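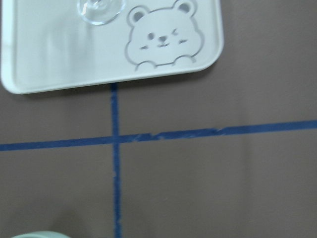
Novedades en la cuenta de Binero: por fin podéis descargar vuestros datos sin escribirnos

¡Ya está en marcha! Desde este lunes, cualquier persona con cuenta en Binero puede pedir una copia completa de sus datos personales desde el propio perfil, sin rellenar el formulario en PDF que tantos quebraderos de cabeza nos daba a todos. Llevábamos desde la primavera detrás de esto y nos hace muchísima ilusión contarlo en el boletín.

Hasta ahora el proceso era el siguiente: descargabas el formulario, lo firmabas, lo enviabas escaneado, alguien del equipo comprobaba tu identidad a mano y, con suerte, recibías la respuesta antes de que se te olvidara haberla pedido. Cumplíamos los plazos, sí, pero era un trámite pesado. El año pasado llegaron 1123 solicitudes por esa vía, y en una buena parte lo único que quería la persona era saber qué dirección teníamos guardada o si seguía suscrita a los avisos por SMS. Para eso no hace falta un escáner.

Cómo funciona ahora

Entrad en vuestro perfil, abrid «Privacidad» y pulsad «Solicitar copia». Os pediremos la contraseña otra vez y un código que llega al correo de la cuenta (si usáis la verificación en dos pasos, el código será el de la aplicación). El archivo se prepara en segundo plano y recibiréis un aviso cuando esté listo. El enlace de descarga caduca a los 7 días; si se os pasa, podéis pedir otro y no ocurre nada.

Dentro encontraréis los datos de contacto, el historial de pedidos y facturas, las preferencias de comunicación con la fecha de cada cambio, los mensajes intercambiados con atención al cliente y el registro de accesos a la cuenta. Todo va en dos formatos: uno legible, que se abre en cualquier ordenador, y otro estructurado por si queréis llevároslo a otro servicio. Los adjuntos de los mensajes se incluyen hasta un total de 300 MB. Si vuestro historial pesa más, lo repartimos en varias descargas.
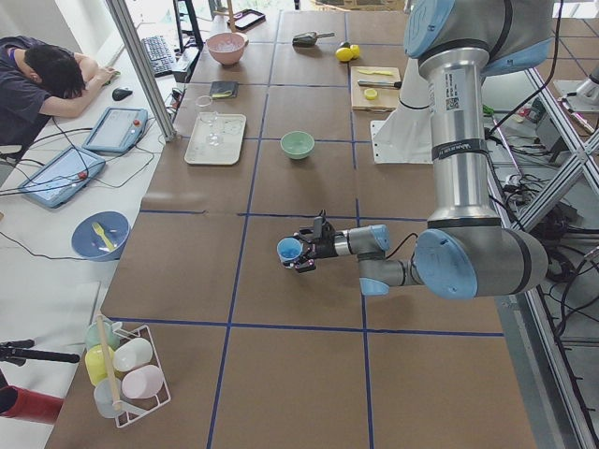

Lo que no aparece en el archivo son las notas internas en las que se menciona a terceras personas. Esas las seguimos revisando a mano, y para pedirlas hay que marcar una casilla aparte en la misma pantalla. Tardan más — el plazo legal es de un mes y procuramos no agotarlo — pero llegan.

Corregir y borrar, en el mismo sitio

Hemos aprovechado para juntar las demás opciones, que estaban desperdigadas por media web. Corregir el nombre o la dirección ya no exige abrir una consulta: se cambia y listo. Para suprimir la cuenta veréis primero una lista de lo que se elimina enseguida y lo que debemos conservar bloqueado por obligación legal, como las facturas. Preferimos que lo sepáis antes de pulsar el botón y no por un correo posterior.

También hay una página nueva con los proveedores que tratan datos por encargo nuestro. De momento son dos: Grammont, que aloja las copias de seguridad, y Mtshali, que gestiona el envío de los avisos por correo y SMS. En cada ficha se indica qué datos recibe, para qué y durante cuánto tiempo. Si incorporamos otro, avisaremos por aquí antes del cambio. El contrato con Dundthorpe, que llevaba las encuestas de satisfacción, terminó en junio; nos han confirmado por escrito el borrado de las respuestas y hemos retirado su nombre de la política de privacidad.

Gracias a quienes lo probasteis

En las pruebas participaron 50 clientes y sus comentarios nos vinieron de maravilla. Gracias a ellos cambiamos el texto del aviso (la primera versión parecía un correo fraudulento, ¡con razón lo borrabais!), agrandamos los botones en el móvil y añadimos una explicación junto a cada columna del registro de accesos. Varias personas nos pidieron además poder descargar solo una parte, por ejemplo las facturas. Esa opción todavía no está, aunque ya trabajamos en ella y nos gustaría tenerla en noviembre.

El formulario antiguo seguirá disponible para quien lo prefiera o no tenga acceso a su cuenta. Lo encontraréis al pie de la política de privacidad, ahora en una versión más corta que se puede completar en pantalla. Quienes actúen en nombre de otra persona deben seguir utilizando esa vía y adjuntar la autorización.

Si algo falla o no entendéis algún apartado de vuestro archivo, responded a este mismo boletín. Leemos todas las respuestas, y las que traen una captura de pantalla nos ayudan el doble.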